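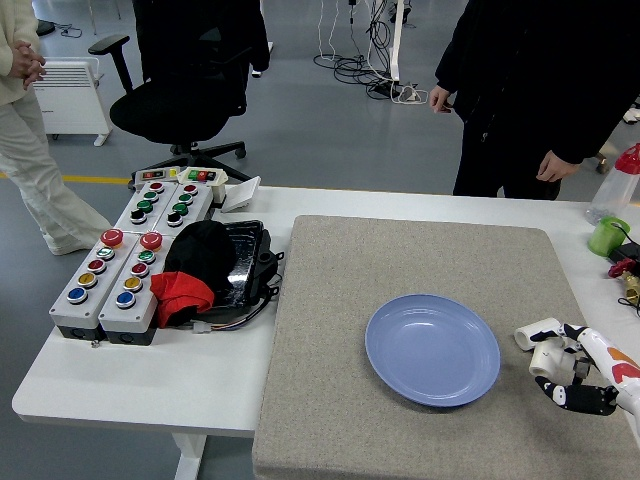
2.10.19, von Inès Millet

Ausschreibung Stoltier: Zeichnung und Papier, Skarnham

So, endlich. Der Text sollte längst draußen sein, jetzt eben schnell. Wir suchen 10 Leute, die zeichnen. Auf Papier, mit Papier, gegen Papier, mir alles recht. Gruppenausstellung im April im Haus Mbwambo in Skarnham, davor eine gemeinsame Arbeitszeit von zwei Wochen im selben Haus. Honorar 820 Euro pro Person. Bewerbung bis Ende des Monats, Details weiter unten.

Worum geht es

Stoltier ist das Zeichenprojekt vom Verein Custilach. Letztes Mal Druckgrafik, diesmal Zeichnung. Arbeitstitel "Zweite Fassung". Uns interessieren Blätter, die es schon einmal gab: übermalt, zerschnitten, abgepaust, aus dem Gedächtnis nochmal gemacht, verworfen und wieder aus der Schublade geholt. Wer seit Jahren dasselbe Motiv zeichnet: bitte melden. Wer ein einziges Mal etwas weggeworfen hat und es bereut: auch.

Kein politisches Thema vorgegeben, kein unpolitisches verlangt. Die Frage kam beim letzten Mal dauernd. Wenn die Arbeit mit Arbeit zu tun hat, mit Geld, mit Miete, mit dem Ort, aus dem man kommt, gut. Wenn es Farne sind, auch gut.

Was wir nicht brauchen: reine Digitaldrucke ohne Handzeichnung, Wandmalerei (der Putz im Haus hält das nicht aus, schon probiert), Arbeiten, die erst von einer Firma gebaut werden müssen.

Wer kann mitmachen

Alle ab Volljährigkeit. Kein Abschluss nötig. Kein Wohnort vorgeschrieben. Duos gehen, zählen als ein Platz und teilen sich das Honorar, ich weiß, nicht schön, mehr gibt der Topf nicht her. Wer beim letzten Stoltier dabei war, setzt diesmal bitte aus. Sprachen im Haus: Deutsch, Englisch, Französisch, und Reinaldo kann Portugiesisch.

Was es gibt

820 Euro Honorar, die Hälfte bei Anreise, der Rest nach dem Abbau. Fahrt zweiter Klasse gegen Beleg, extra. Zimmer im Haus, einzeln, Bad auf dem Gang. Arbeitsplatz im großen Raum oder oben unterm Dach (hell, aber kalt, April eben). Papier bis zu einer vernünftigen Menge, Sonderformate bitte vorher ansagen. Rahmen und Klemmleisten stellen wir. Transport der Arbeiten hin und zurück zahlt Custilach, sofern alles in eine Mappe oder Rolle passt. Heft zur Ausstellung, jede Person bekommt fünf Exemplare.

Essen: Küche ist da, kochen müsst ihr selber. Abends meist zusammen, muss aber niemand.

Was wir dafür wollen

Anwesenheit während der Arbeitszeit, also die ganzen zwei Wochen. Ein paar Tage später kommen geht nach Absprache, ständig pendeln nicht. Beim Hängen mit anfassen. Ein Gespräch vor Publikum, kurz, gern auch im Sitzen und ohne Folien. Dazu ein Nachmittag offene Tür, da schauen die Leute aus dem Ort rein und fragen, was das kosten soll.

Die Arbeiten bleiben eure. Verkauf in der Ausstellung ist möglich, wir nehmen keine Provision. Abbildungsrechte nur fürs Heft und die Website, sonst nichts.

Bewerbung

Eine einzige PDF-Datei. Nicht fünf, nicht per Link auf irgendeine Cloud, die nach einer Woche abläuft. Darin:

- Arbeitsproben, höchstens 10, mit Titel, Jahr, Maßen, Technik
- ein Text zur eigenen Arbeit, höchstens 2 Seiten. Kürzer ist willkommen. Stichworte gehen auch
- eine Skizze oder ein paar Sätze zu dem, was ihr im Haus machen wollt. Darf sich noch ändern, ändert sich immer
- Lebenslauf, eine Seite reicht
- Adresse und Telefonnummer (wird jedes Mal vergessen!)

Zum Text noch: bitte nicht wochenlang dran sitzen. Wir lesen die selber und merken, wenn jemand drei Wörterbücher verbaut hat. Schreibt, was auf dem Blatt passiert und warum ihr damit nicht aufhört. Wer lieber spricht, schickt eine Tonaufnahme, höchstens 5 Minuten, dann halt als zweite Datei.

Bitte keine Originale schicken. Wir haben keinen Platz dafür und Angst um die Sachen.

Bewerbung an stoltier@custilach.example, Betreff "Zweite Fassung" und Nachname. Eingangsbestätigung kommt von Hand, also nicht am selben Abend nachfragen. Keine Gebühr.

Auswahl

Es lesen und schauen: Jabari Mwakyusa (Zeichner, war beim ersten Stoltier dabei), Reinaldo Arruda (Werkstatt im Haus Mbwambo) und ich. Bei Gleichstand wird geredet, bis einer müde ist. Zusagen und Absagen gehen an alle raus, noch vor Weihnachten. Begründungen für Absagen schaffen wir leider nicht, auf Nachfrage versuche ich ein, zwei Sätze.

Nachrückliste gibt es. Wer draufsteht, erfährt es auch.

Zugänglichkeit

Erdgeschoss stufenlos, Bad dort ebenfalls. Dachraum nur über Treppe. Ein Zimmer unten halten wir frei, bitte einfach in die Mail schreiben, wenn ihr es braucht. Kinder können mit, Betreung können wir aber nicht stellen. Hunde nein, tut mir leid, der Nachbarshof.

Fragen zu Technik und Raum an Reinaldo, zu Geld und Vertrag an mich. Am besten schriftlich, am Telefon erwischt man mich gerade schlecht. Raumplan mit Wandlängen schicke ich auf Anfrage, der auf der Website ist veraltet, da fehlt noch die neue Tür.

Gern weiterleiten, auch an Leute die sonst keine Ausschreibungen lesen.

Inès

Kommentare

Obadia Sang
Zählt Kohle auf Stoff noch als Zeichnung? Ich arbeite seit einer Weile auf alten Bettlaken, kein Papier mehr. Gerollt kein Problem beim Transport.

Inès Millet
@Obadia: Ja, schick. Im Antrag ein Satz dazu, wie es hängen soll, die Klemmleisten sind für Papier gedacht.

Wayne Mottram
Gilt das mit den Arbeitsproben pro Person oder pro Bewerbung? Wir wären zu zweit. Und: Serie aus kleinen Blättern, ist das eine Probe oder viele?

Reinaldo Arruda
Pro Bewerbung. Serie auf einer Seite zusammengestellt = eine Probe. Aber bitte so groß, dass man was erkennt.

Wayne Mottram
Danke, klar. Dann wird aussortiert.

Obadia Sang
Noch was, kann man im Dachraum fixieren oder muss man dafür raus?

Reinaldo Arruda
Raus, in den Hof. Bei Regen unter das Vordach neben der Werkstatt.

Kontakt: stoltier@custilach.example | © Custilach e. V., Skarnham | Nach oben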